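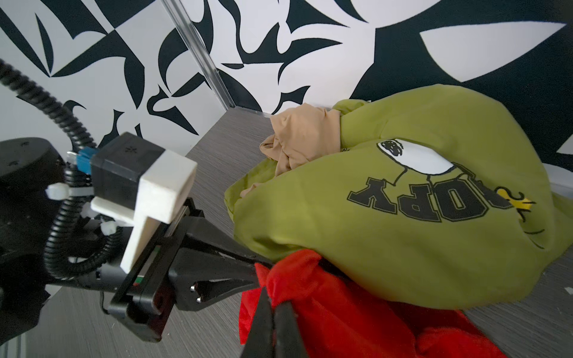 Plotance: choosing a grasp point in a pile of clothes

Project report, robotics software course, spring term

1. Introduction

The task of our project was to write software that picks one garment from a mixed pile and moves it to a free area of the table. Clothes are difficult for a robot because they have no fixed shape. A sleeve can be under another sleeve, and two garments of similar color can look like one. For this reason we did not try to recognize the type of garment. We only wanted to find a good place to close the fingers, and then to notice if the grasp failed.

We named the software Plotance. It is written in Python and has three parts: segmentation, grasp selection and the motion sequence. The arm driver and the inverse kinematics were already in the laboratory and we used them without changes, except for one fix described in section 4.

2. Segmentation

The input is a color image from the wrist camera and a depth image from a fixed camera over the table. First we remove the table using the depth image. Everything lower than 4 mm above the table plane is deleted. Then the remaining pixels are grouped by color in the Lab color space, and small groups are joined to their largest neighbor.

In the beginning we also used the wall behind the table as a reference for white balance. This was a mistake. The wall has a black-and-white pattern with many sharp edges, and when the arm was low a part of the wall came into the wrist image and produced false regions. We now cut the image with a mask that is calculated from the arm pose. After this change the false regions disappeared from our logs.

Printed graphics are still a problem. A sweatshirt with a cartoon and big letters is divided into several regions, and the letters can be chosen as a separate "garment". We reduced the effect by joining regions when the depth is continuous across their border, but it does not work if there is a fold exactly at this place.

3. Grasp selection

For each region we calculate a list of candidate points. A candidate gets a score from three values: the height of the local fold, the distance to the border of the region, and the angle between the fold line and the closing direction of the fingers. High folds are preferred. A point near the border gets a lower score – the fingers may take the neighbor garment too.

The weights of the three values were first set by hand. Later we tuned them with 105 recorded grasps, where one of us marked in a table if the result was one garment, two garments or nothing. We kept 19 of these grasps for checking and did not use them in the tuning.

4. Motion sequence

The sequence is a simple state machine: approach, descend, close, lift, check, place. Most of our time was spent in descend and close.

If the fingers go too low, they push against the table and the arm stops with a force error. If they stay too high, they only touch the surface of the fabric. We tried a fixed depth below the top of the fold, and 38 mm was the first value we used. It was too deep for thin garments. The present version goes down in small steps and reads the motor current of the gripper joint after each step.

The fix in the driver concerned the wrist rotation. The planner sometimes selected a rotation of almost a full turn although a short one in the other direction was possible. Such long rotations also pull on the cable conduit at the wrist. We added a cost for the distance from the middle position of the last joint.

In the check state, the gripper width is compared with the width when it is closed empty. A difference below the threshold means nothing was grasped, and the state machine returns to approach with the next candidate in the list. It is a weak test for very thin fabric.

5. Results

We made 100 attempts with the final weights. The pile was mixed again by hand after every successful pick. In 71 attempts exactly one garment was lifted, in 18 attempts two garments, and in 11 nothing. The double grasps were mostly at places where one garment was lying over the edge of another one.

The baseline from the Szulc report, which takes simply the highest point of the pile, was also tested on our table, but with fewer attempts, so we do not put the numbers side by side.

6. Limitations and next steps

The software does not know what it holds. After a double grasp it continues to the place state. A second look with the camera after the lift would help, and there is already an empty state for it in the code.

The configuration file and the marked table of grasps are in the course repository, folder grinutberg. To start the program, the depth camera must be calibrated first, then run plotance_main.py with the option --dry to see the candidates without moving the arm.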